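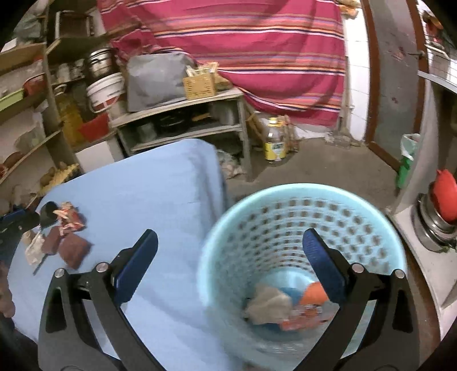 Tevier Rooms – Resident Help Desk

Ticket 2928
Subject: Ants keep coming back in Room 2
Category: Pests / Cleaning
Opened by: Po-yen Mak
Assigned to: Li-hua Liao
Status: Closed
Month: April

Po-yen Mak, 8:10 a.m.

There are small dark ants in Room 2 again. I had them in the corner by the wooden shelves before, wiped them up, and they were gone for a few days. Now they are back and they are also on the floor near the wastebasket. I found a few on the bed last night. I have sprayed with the stuff from the corner store twice. It kills the ones I can see and then there are more the next morning.

I sweep most days. Can someone come and treat the room?

Li-hua Liao, 9:25 a.m.

Thanks, Po-yen. Before I book a treatment I need to know a few things.

Where do you see the most of them, and at what time of day?
Is there any food kept in the open?
What do you use for trash, and how often does it go out?
Where do the sweepings go?

Please stop spraying for now. If we put bait down, they have to be able to walk to it and back.

Po-yen Mak, 12:40 p.m.

Most of them early in the morning, between the shelves and the basket. Some under the gray metal stand where I keep the dark pot and the other cookware.

Food: the jars and bottles on the top shelf are closed. The root vegetables are loose on the lower shelf, on the side next to the bed. I don't think ants want those but maybe I am wrong.

Trash goes in the light blue plastic basket, the one with the small holes in the side. It goes out when it is full, which takes a while with only one person. I eat snacks on the bed and the wrappers sit there until I get up. I sweep toward the stand and pick the pile up later.

Li-hua Liao, 1:15 p.m.

OK, that gives me enough to start with. I think the ants have several small food sources and the spray is only moving them around. Let's take those away first and see what is left. Please do these today:

1. Clear everything off the sheet. Wrappers and torn paper to the trash, the black ladle to the wash. Shake the sheet outside and wash it if you can.

2. Empty the wastebasket completely and wash it inside and out, including the holes. Dry it before it goes back.

3. Put a bag in it from now on. A basket with holes is fine for paper. For snack wrappers it needs a liner, or crumbs and anything sticky go straight through to the floor.

4. Pick up the pile under the metal stand. Pull the stand out from the curtain and sweep behind it as well.

5. Take the root vegetables off the shelf, check each one for soft spots, wipe the shelf, and put the good ones in something with a lid.

Write back when it is done and say where the ants are after that. Don't worry about where they come in yet.

Po-yen Mak, 6:50 p.m.

Steps 1 to 4 are done. The sheet is washing. There were a lot of crumbs in the fold by the wall.

The basket was dirtier than I expected. The bottom had a sticky ring, I think from a candy wrapper. I used dish soap and an old toothbrush for the holes.

Step 5 is half done. Two of the vegetables were soft and I threw them out. I don't have anything with a lid that is big enough. Would the white plastic bucket work? It is under the steel pot at the moment and I don't use it for much.

Li-hua Liao, 7:20 p.m.

The bucket is fine if you set a plate or a tray over it. Don't seal it tight, they need a little air. You have a green tray on the upper shelf – try that for size. Keep the bucket off the floor.

What about the red plastic basket and the yellow container? Anything edible in those?

Po-yen Mak, 7:45 p.m.

The tray fits over the bucket with some overhang. The yellow container is closed. The red basket has onion skins in the bottom and I have shaken those out.

Po-yen Mak, 7:30 a.m. (next day)

Far fewer. None on the bed. None at the wastebasket. There is still a thin line of them along the bottom of the wall behind the striped curtain, going toward the stand. I never looked behind the curtain before, it hangs over the whole wall.

Li-hua Liao, 9:05 a.m.

Good, that line is what I was hoping to find. Please follow it in both directions without wiping it and tell me where each end is. Tie the curtain up out of the way while you look.

Po-yen Mak, 9:50 a.m.

One end is a crack where the floor meets the wall, a little to the right of the stand, near where I lean the broom. The other end goes up a leg of the stand to the top. I have a gray fabric bag and a small wooden crate up there. They were under the crate. There was a spot of syrup, dried on. I forgot I had put the syrup bottle there last month.

I have not wiped it.

Li-hua Liao, 10:10 a.m.

Wipe the syrup up with warm soapy water and take the crate off while you do it. Wash the underside of the crate too. Leave the trail on the wall alone. I am sending Mawuli this afternoon with gel bait and filler. Please keep the floor clear by the crack. Any bottles standing beside the stand should go up on the shelves until he has finished.

Internal note – Li-hua Liao, 10:15 a.m.

Mawuli, Room 2, one entry point, floor to wall joint behind the curtain. Bait first, filler later. Use the Rendenex gel, the open tube in the supply closet. Resident has used store spray, so wash the floor along that wall with plain water before you put anything down. Not next to the cookware please.

Mawuli Akolgo, 3:35 p.m.

Visited Room 2. Resident was in. Found the crack as described, about as long as my hand, with ants going in and out. Washed the floor in front of it. Put gel on two small cards, one each side of the crack, both flat against the wall. The cookware was already off the lower shelf of the stand and I asked him to leave it off.

Curtain is pinned up for now. It reaches the floor, and I would like it to hang a bit higher when it goes back. Ants were using the hem.

Did not fill the crack. Will come back when traffic stops.

Po-yen Mak, 9:15 p.m.

There are now more ants than before Mawuli came. They are all around the cards. Is that right?

Li-hua Liao, 9:30 p.m.

Yes. They have found the bait and they are carrying it back. Leave them alone, no spray, no wiping. It should be quieter in a day or so.

Po-yen Mak, 8:00 a.m. (two days later)

I saw three ants this morning, all near the cards. None on the stand and none on the shelves. The wastebasket has a bag in it and I am taking it out every evening. The bags I bought are too big, so I fold the top down over the rim and tie a knot at the side.

Li-hua Liao, 8:40 a.m.

Fine. There is a roll of smaller bags in the supply closet if you want them, ask Chak-lun Poon for the key. Mawuli will come tomorrow for the crack.

Mawuli Akolgo, 11:20 a.m. (next day)

No ants seen in twenty minutes. Removed both cards. Brushed out the crack and filled it, then ran a thin bead along the joint on both sides of it. Needs to stay dry overnight, so no mopping on that side. Resident has taken up the curtain hem with safety pins and it now clears the floor. Stand is back in place with a gap behind it that a broom can get into.

Po-yen Mak, 5:55 p.m. (one week later)

No ants this week. I still eat on the bed sometimes but I keep a bowl for the wrappers and empty it before I sleep. You can close this. Thank you both.

Li-hua Liao, 6:10 p.m.

Closing. If they come back, reply to this ticket and don't open a new one, so we have the location of the crack to hand.

Resolution: Food residue removed (bed, wastebasket, top of metal stand). Root vegetables moved to covered bucket. Gel bait at wall joint, entry crack filled. Curtain hem raised.

Follow-up: Tzu-hsuan Peng to check the same wall from the other side, Room 3. Separate ticket to be opened.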